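# Marble-pattern tabletops: your questions

Stavidgate sells round and oval tops in a white marble-pattern finish with a gloss surface. These are the things people write in about most.

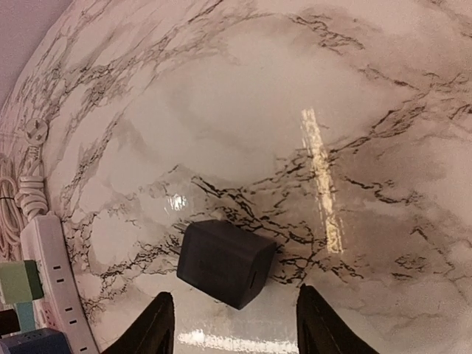 Ilango Kurian wrote that he bought his top for a dining corner and now half of it is where the family charges everything, and he wanted to know whether that would hurt the finish. Several of the answers below started with his letter.

## Can I leave chargers and small electronics on it?

Yes. Anything that gets warm in normal use is fine. If a charger is too hot to hold in your hand, move it off the table and stop using it. Look at the underside of whatever you set down, too - hard plastic feet can pick up grit, and the grit does the scratching.

## Is the veining the same on every top?

No. The pattern is cut from a longer sheet, so one top may have most of its dark veins through the middle and the next may be mostly cloudy gray. We can't match a second top to one you already own. If you need two that go together, order them at the same time and put "pair" in the notes box.

## Is it real marble?

The Trometti range is a printed pattern under a clear gloss coat. The Pacheco range is stone and has its own care page. Please don't use stone sealer on a Trometti top. It dries to a haze and takes a long time to get off.

## I found a thin black line. Is it a crack?

Most likely it's part of the pattern. Run a fingernail across it. If you feel nothing, it's printed. If your nail catches, send us a photo with your order number.

## How do I deal with the glare?

A gloss top will show every lamp and window in the room. A shade on the lamp helps, and so does moving it so it isn't directly behind the table from where you sit. There is no matte version of this finish.

## What do I clean it with?

A soft damp cloth, then a dry one. Dish soap is fine for grease. No scouring pads, no powder cleaners, no bleach. Dark objects left in one place can hide a ring of dust, so lift them when you wipe.

## Can I drill a hole for cables?

You can, but it ends the warranty. We will cut a 2-inch cable hole before shipping for $40. Hyun-seo Yook in the workshop needs the distance from the edge to the center of the hole, in inches. On a curved edge, measure from the closest point.

## Can I see one first?

The showroom has both ranges out and is open Saturday until 4 p.m. Samples can be mailed, but a sample is too small to show much of the veining.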